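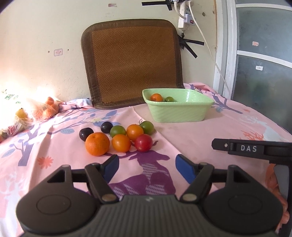 Week 5: Ripening, or Why Your Kitchen Is a Gas Chamber for Tomatoes

Plants and People, Morna Hall
Instructor: Xiaoqing Duan
Lab sections: Liam Blackburn
Reading: Chapter 2 of the course packet, again, for those who told me last week that they had "mostly" read it.

1. Ripe for whom?

A fruit is a plant's way of getting its seeds carried off by someone with legs or wings. While the seeds are still developing, the plant would like the fruit left alone, so it keeps it hard, sour, green and generally unpleasant. Once the seeds are ready, the same fruit turns soft, sweet, bright and fragrant. We call this second stage "ripe." The plant, if asked, would probably call it "shipping."

Keep two words apart on the exam. Mature means the fruit has finished growing and can complete its development even if picked. Ripe means it is good to eat. A mature green tomato is mature and unripe. An immature green tomato is just a sad green tomato, and no amount of time on a windowsill will help it. From the outside they can look very much alike, and growers have been arguing over how to tell them apart for as long as there have been growers.

2. The two camps

Climacteric fruits have a burst of respiration as they ripen, along with a rise in ethylene production. They can be picked mature and ripened later. Tomatoes, bananas, apples, pears, peaches, avocados and most plums belong here.

Non-climacteric fruits have no such burst. Citrus, grapes, cherries, strawberries and pineapples belong here. Off the plant they may soften, dry out, change color or grow a fur coat, but they won't get much sweeter. Every year somebody tells me their grandmother ripened a pineapple by standing it upside down. I am sure she was a lovely woman.

Note that "climacteric" doesn't mean "gets sweeter." An avocado has very little sugar to begin with and ripens mainly by softening. Tomatoes do change in flavor, though a lot of what you notice is acid and aroma. Bananas are the showy ones, turning most of their starch into sugar in a matter of days.

3. Ethylene

Ethylene is a small gas molecule, two carbons and four hydrogens, and it's also a plant hormone. In climacteric fruit it has a habit we call autocatalysis: ethylene triggers the fruit to make more ethylene. You may know this pattern from group chats.

What follows, once the signal is received:

Chlorophyll breaks down, so green fades.
Other pigments are built or uncovered. In red tomatoes the main one is lycopene.
Enzymes loosen the cell walls, and the flesh softens.
Acids drop in many fruits.
Aroma compounds are released, with luck before the fruit flies find out.

These run on separate tracks. They usually travel together, but a hot week or a cold truck can pull them apart, which is how you end up with fruit that is beautifully colored and tastes like a wet phone book.
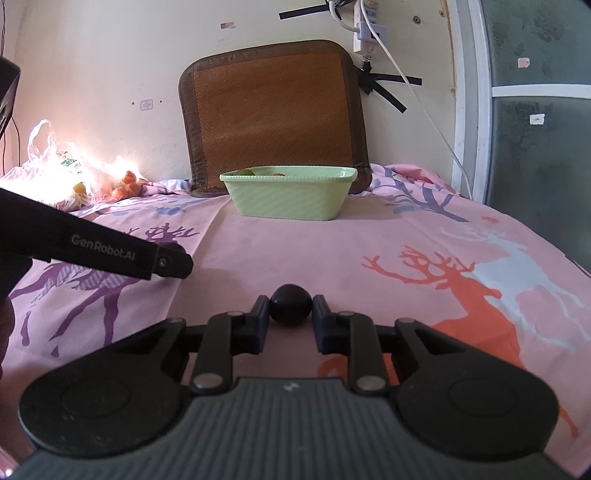
4. Color is a poor witness

We all judge by color and we are all wrong fairly often. Some things to hold onto:

Variety comes first. There are tomatoes that are ripe when orange, ripe when yellow, and ripe when still green, and the seed catalogs charge extra for the confusion. Plums range from yellow to nearly black. Some avocados darken as they ripen and others stay green to the bitter end.

Oranges need cool nights to lose their green. In warm climates a perfectly sweet orange may stay greenish. Packers sometimes treat these with ethylene to remove the green from the peel, and the inside stays just as it was. You are paying for a costume change.

Dark skin hides bruises. Press gently near the stem end, then put it back and try to look like a person who was going to buy it anyway.

5. Cold

Refrigeration slows nearly everything above, and for apples and grapes that's good news. Tomatoes and bananas come from warmer places and take it personally. Chilling injury in tomatoes shows up as uneven color, mealy texture and poor aroma, often after the fruit has come back to room temperature. A fully ripe tomato can stand a short stay in the refrigerator. An unripe one should be kept out of it.

Bananas in the cold go brown outside while the inside may be fine. Nobody in my house believes this.

6. For lab

Mr. Blackburn will hand out the paper bags. You need two pieces of the same unripe climacteric fruit, one for the bag and one for the open shelf. Use the same variety and as near the same size as you can manage. Check both once a day and write down color, firmness and smell. "Fine" is not a smell.

Leave the bags closed between checks. Last September an entire section opened theirs every hour to see how things were going, and then wrote long discussions of why ethylene had failed them.

The write-up is worth 65 points. Bring your own knife if you want a sharp one.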